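Bin picking data: do you keep the failed grasps?
Forum: Grasping and Manipulation > Data Collection

gantrycrow
July 2022

We have 458 grasp attempts logged and I've been told we need 1,000 before anyone will bother to train on them. The plan was to throw out every attempt where the gripper came up empty. Then I looked at how many that was and lost my appetite. Do people keep these?

Setup is a KUKA arm over a sheet-metal bin, mixed household stuff, camera fixed in place. Logging runs through Havar, which works fine as long as you never ask it to export.

plumbob_7
Keep them. A model that has only ever seen success will try to pick up the floor with great confidence. Ask me how I know.

tin_lid
Keep some. We kept all of ours on the Prandska project and the thing learned that the safest grasp was no grasp. It hovered. Very polite robot, picked up nothing for a week.

plumbob_7
That's a weighting problem. You don't fix it by shredding the data.

tin_lid
It's a weighting problem if you have somebody with time to fiddle with weights. We had an intern and a deadline in October.

gantrycrow
I have neither, so I'm ahead. Next question then. What counts as a failure? If it goes for the plush and comes up with the cloth, that's a grasp. It just isn't the one I wanted.

mossgate
Label what it got, and put what you asked for in a separate field. We used one yes/no column for both and had to relabel the lot. I still can't look at a spreadsheet with the letter Y in it.

tin_lid
Agree with mossgate, which pains me. Also, how often do you reshuffle the bin? If you just keep picking until it's empty, half your set is one lonely object in a corner.

gantrycrow
Every seven attempts, by hand. Dump, stir, put back.

plumbob_7
Stirring by hand is its own bias. People arrange things nicely without meaning to. Jara has a tilt script floating around that does a better job of being careless.

tin_lid
I tried the Jara script. It sent a tennis ball across the lab. Stir by hand, just do it with your eyes on something else.

mossgate
What's in the bin, anyway? If it's all boxes you're wasting everybody's time, including the robot's.

gantrycrow
Soft and hard mixed. Fuzzy things, cloth, a flat yellow package, a toy with wheels, sunglasses. The Dadon checklist we started from wanted three size classes, and I gave up on that the first morning because I couldn't decide what size a cloth is. I'm keeping the misses and adding mossgate's extra field tonight. Going back through the old 458 can wait until I've had dinner. 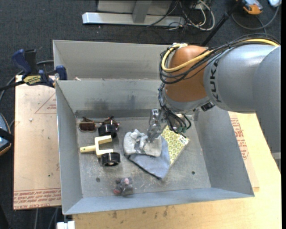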